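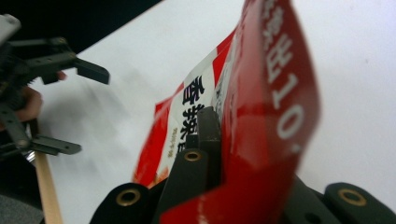
Section 4 covers text and font settings for the Markholm dedicated server and for the clients that connect to it. These settings control player names, chat, shop signs and any custom label applied to an in-game item. The default font pack contains Latin and Cyrillic letters only. A label in Chinese, such as the black 香辣 running down the white panel of the snack bag, needs the extended pack and the vertical text option, both set up below. If your server uses Latin names and the stock signs, skip to 4.4.

4.1 Before you start

You need administrator rights on the server and write access to the Bullell folder. Stop the server before changing any file in that folder. Changes made while it is running are overwritten at the next autosave.

Check the free disk space. The extended font pack takes up 500 MB once unpacked, and the installer does not warn you if the disk fills up partway through.

Note: Servers rented through Fitorwood already have the extended pack. Go directly to 4.3.

4.2 Installing the extended font pack

1. Stop the server from the console with the command stop. Wait for the line "World saved" before closing the window.

2. Make a copy of the folder Bullell/fonts and store it outside the server directory.

3. Unpack the font archive into Bullell/fonts. Let it replace any file with the same name.

4. Open server.cfg in a plain text editor. Find the line font_pack=base and change it to font_pack=extended.

5. Save the file with UTF-8 encoding. Any other encoding turns non-Latin names into question marks, and the original names cannot be recovered from the player list.

6. Start the server. The log should show "Font pack: extended" before the map is loaded.

If the log still shows "Font pack: base", look for a second font_pack line farther down in server.cfg. The server reads the file from top to bottom and uses the last value it finds. Configurations carried over from older versions often contain a duplicate.

Caution: Do not mix files from the base and extended packs by hand. A client that receives a partial pack will disconnect when it first draws a missing character, usually on opening the scoreboard.

4.3 Vertical text on signs and items

Vertical text is turned off by default. It applies to signs, banners and item labels. Chat and the scoreboard are always horizontal.

1. In server.cfg, set label_vertical=1.

2. Set label_columns to the number of columns allowed on each label. The default is 2. Higher values are accepted but reduce the size of the characters.

3. Restart the server.

4. Join with a client, place a sign and open its edit window. A Direction box is now shown under the text field. Select Vertical and confirm.

Numerals in a vertical label are turned on their side unless label_upright_digits=1 is also set. Upright digits are limited to 2 in a row. Longer numbers are turned regardless of the setting.

Note: Labels saved before vertical text was turned on keep their old direction. Each one must be opened and confirmed again. There is no batch command.

4.4 Client-side text size

Players set their own text size under Options > Interface > Text. The server can only set a lower limit, using the line min_text_size in server.cfg. The recommended value is 10. Below that, Chinese characters with many strokes are hard to tell apart on the standard HUD, and the shadow effect makes this worse.

To turn off the shadow effect for everyone, set text_shadow=0. Players running the Lungu interface mod are not affected by this line and must change it in the mod's own menu.

4.5 Restoring the original fonts

1. Stop the server.

2. Delete the contents of Bullell/fonts and put back the copy made in 4.2.

3. Set font_pack=base and label_vertical=0.

4. Start the server.

Labels that use characters missing from the base pack are shown as empty boxes. Their text is kept in the save file and is shown again if the extended pack is reinstalled.

Section last revised Sun 25 August. Vertical text steps checked by Veronica Cozma and Cor Hendriks.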